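Kondside card swap gets a bigger room, and I still need the heron

The monthly card swap in Kondside is moving out of the back of Prajapati and into the old reading room on Mill Street from June, and the first thing on the tables will be a collection of 3,338 cards that has spent most of its life in biscuit tins.

I'm very pleased about both bits of news. Anyone who has tried to swap cards in the back of Prajapati will know the drill: you squeeze past the greetings cards, you turn sideways at the fridge, and then you stand with your elbows in while somebody behind you asks if you've finished with the Zullholm railways. It's a lovely newsagent and they've been very good to us (free squash for the children, and no grumbling when we ran over into teatime), but it was built for selling newspapers and there are too many of us now.

The cards from the tins belong to Ankit Uniyal, who grew up two streets from the shop and inherited the lot from his aunt. She never threw one away. Tea cards, bubblegum cards, football, film stars, flags, the odd playing card that had wandered in from somewhere else, and a great wodge of Wullura cards, and those are the ones that have got people talking.

If you're not from round here, Wullura was the tea our grandparents drank. Every packet had a picture card tucked down the side, and the birds set is the one everybody remembers - painted ones, a bit wonky in the beak, with a paragraph on the back about nests. The firm packed up when I was at school and the cards have been going round Kondside ever since, in shoeboxes and school blazers and at least one wedding speech.

Ankit told me he had meant to give the tins a quick look over one winter and then pass them on. "I put a film on and tipped the first tin out on the carpet," he said. "By the end of the film I'd done the owls." He went on doing it most evenings after that, and he did count them, twice, with the same answer both times.

What he found, once all the Wullura ones were out, was that his aunt was only 14 cards short of everything the company put out. I've been at this since I was nine and I've never met anyone that close. I'm a good deal further off than that, and my own birds set has had a hole in it where the heron goes for longer than I'd like to say in print. (Yes, Ankit has a heron. Yes, he has 2. We are in talks.)

He isn't selling the main run, so please don't ring him up. The doubles are another matter, and there are stacks of them. His plan is to put every spare out at the June swap for 20p each or a straight exchange, whatever the card is and whoever's asking. There has been some muttering about that from people who think the scarcer ones ought to go for more. I can see their point, and a clean kingfisher would fetch a proper price in Zullholm, where the collectors' fair is a much more serious business with glass cases and a man on the door. But I like the idea of a child turning up with pocket money and walking off with the kingfisher. That's how most of us got started, after all.

Speaking of Zullholm, a few of their regulars are coming over for this one. They used to have a swap of their own above the bakery and it fizzled out a while back, and the ones who kept going have been catching the bus to us. They mostly go in for railways and ships, so if you've got either of those lying in a drawer, dig them out! They pay in birds, and they're very fair about condition, bar a slight tendency to call anything without a bite out of it "near mint".

I should say something about the room, as I was let in for a nosy last week. It's the long one at the front with the tall windows, and it has had a coat of paint, a proper sort of cream. The radiators work. There's a ramp at the side door now and the loo is on the same floor, both of which rule the place in for several people who gave up on the newsagent. There's a kitchen hatch too, although the hatch itself sticks and you have to give it a thump at the bottom left. Parking is as bad as it always was on Mill Street, so come on the bus or on foot if you can.

Doors open at 2 in the afternoon and we'll go on until people drift off. It's free to come in. The old rules carry over from Prajapati, and for anyone new they go like this. Ask before you pick up somebody else's cards. Keep drinks on the windowsill. Grown-ups don't swap with children unless the child's own grown-up is there to say yes, and a swap can be undone right up until you leave the building. We had a small upset over a lighthouse in March and I'd rather not have another.

People keep asking me how best to store cards, and there are as many answers to that as there are collectors. I use old envelopes with the set written on the front, which makes the album people wince. Ankit has gone over to shallow trays for sorting and albums for anything finished. A lot of the younger ones bring cardboard boxes with dividers, very handy on a table as you can see what's there without riffling. The only thing I'd beg you not to use is elastic bands. They go hard and they bite into the edges, and I've seen a whole set of butterflies with waists.

And do have a look at home before you come. It's surprising what's sitting in sideboards. One chap brought in a single Wullura card in the spring that had been marking his place in a gardening book since before he was married, and it was one of the scarce gulls. He wouldn't part with it in the end. He'd never finished the book, he said, and he'd lose his page.

Prajapati will carry on keeping the swaps board by the till, so if you can't make the afternoon you can pin up a list of what you've got and what you're after. Write your phone number clearly, please. There's one up there at the moment offering a full set of flags and I can't tell if it ends in a one or a seven, and I've tried both and had a nice chat with a plumber. The shop also has a few copies of the old Wullura checklist for photocopying. Bring your own change for the machine.

As for the fourteen that Ankit's aunt never found, he's making a list of them and it will be taped up by the door at the reading room. I've seen a rough version. It's nearly all from the wild flowers, the last set the firm did, and I have a horrible feeling that I gave one of them to my cousin in a swap for a yo-yo. I've sent her a message. She's looking in the loft.
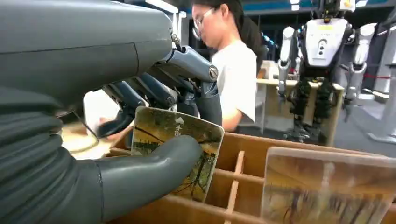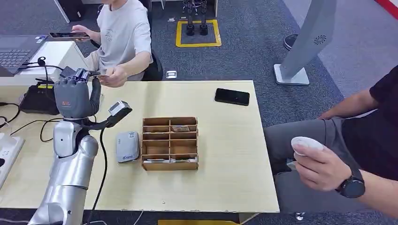
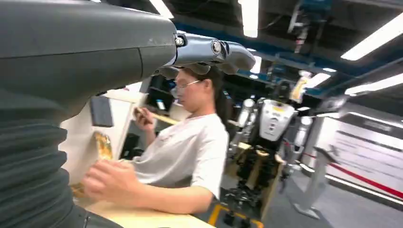
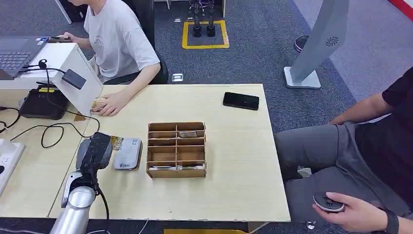

Last picture: cardboard organiser on the table, with a card in the top right compartment.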